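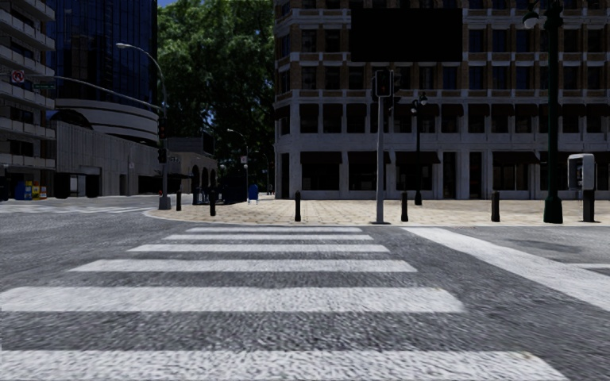

Worn white crossing stripes and a tiled plaza behind the kerb (computer render)

From: Visitación Aguirre
To: Plondbridge Walkers list
Subject: Re: Kirkgate and the new walk leaflet
Date: 19 November 2023

Hello Ewan, hello all,

Sorry for the slow reply, I've had my sister staying and we did a great deal of eating and very little walking. I've put my answers underneath your bits so they don't get muddled.

Ewan Galbraith wrote:
> I've been round the Kirkgate loop again with the draft leaflet in my hand
> and I think we have it going the wrong way. Clockwise you get the long
> pull up Brophy Hill in the first half mile, and half the people we want
> to tempt out will turn round and go home.

Agreed! I did it clockwise in April with a flask, a rucksack and a new pair of boots, and by the top of Brophy Hill I was ready to post the boots back to the shop. Anticlockwise is far kinder. You come up by the allotments instead, which is still a climb but you barely notice it for looking at everybody's beans, and then the hill is a nice long downhill with the view of Cirkham in front of you. The only thing against it is that the downhill bit has loose gravel by the second gate, so could we put a line in about sticks? My knees would like one.

> The other thing is the 4 mile figure. I make it a bit more if you go to
> the bus station and a bit less if you cut through by the library. Does it
> matter?

I think it does, a little. People plan their buses by it. I'd start and finish everything at the library and leave the bus station out, then whoever arrives by bus can add their own bit on. It's the number 18 from Cirkham, by the way, the draft has it as the 81 (my typing, I'm afraid). Do check the stop name too – they've changed it and I can't remember what to.

> You also said you wanted a bit on crossing the roads. I'd have thought
> grown adults can manage that.

Well, yes and no. I'm thinking of people pushing a double buggy, or walking with someone who needs a minute. On Kirkgate itself there are two places to cross and the one by the bakery is much the better, with a dropped kerb on both sides. The upper one has a high kerb on the church side and I've seen more than one wheelchair have to go along in the gutter to find a way up. All it needs is "cross by the bakery", four words, and it will fit on the line after the post office. I'm not asking for a page on it!

The part I really would like more room for is the old mill lane. We've given it one sentence and it's the best bit of the whole walk. There are wagon ruts worn in the stone, and in spring the bank is solid with wild garlic, you smell it before you get round the corner. If we need to lose something to make space I'd lose the paragraph about the bandstand, which I know you wrote and I know you're fond of, but it is rather long for a bandstand.

Timing: I'd say 2 hours on the leaflet, and 90 minutes in brackets for the brisk ones. The brisk ones always like to see it in print.

Last thing, the printing. The shop at the bottom of Kirkgate will do it folded, but they want the file by the end of the month, and they've asked for the map separately from the words. I can do the words. Can anybody draw a map? Mine came out looking like a boiled egg and I've thrown it away. If you'd like to have a go, reply to the whole list and not just me, so we don't end up with three.

I'm planning to walk it anticlockwise once more before we settle it, probably a morning start from the library if it stays dry. Company very welcome, and dogs – there are sheep after the second gate so bring a lead.

All the best,
Visitación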